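She wipes first and talks after. The eraser is a purple deli one, magnetic, marks down near the bottom end, and she has no plans to replace it. "It still wipes. Why would I?" 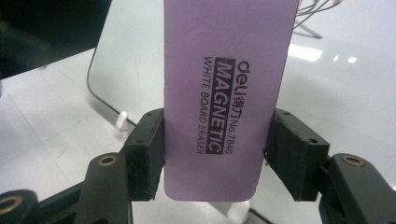 Issue 44

The workshop is called Dina, after the street, and it does one thing. Whiteboards for classrooms. Fixing old ones, mostly, up to 90 in a busy month. May was busy. Schools call late and want everything before the term starts - "always Monday, they always want Monday."

What goes wrong with a board? "People. Wrong spray, wrong pen, then they scrub." She does a dry wipe, then a damp cloth, then dry again. No shortcuts. The small boards she likes best, the ones with rounded corners, becuase kids can carry them. 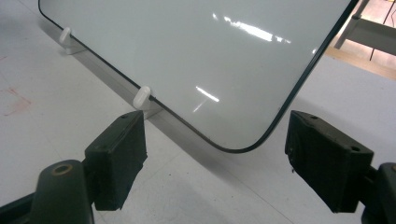 And storage, she gets quite heated about storage. "Never flat in a pile. Stand it up, give the edge something to rest on." Stacked boards scratch each other, she says, and then its ghost marks forever. She once took in a whole load from a school in Zandon, all stacked, and saved maybe half.

Would she go bigger? A firm named Santoro asked her to. She said no, on the phone, in the middle of lunch. "I like a board I can lift."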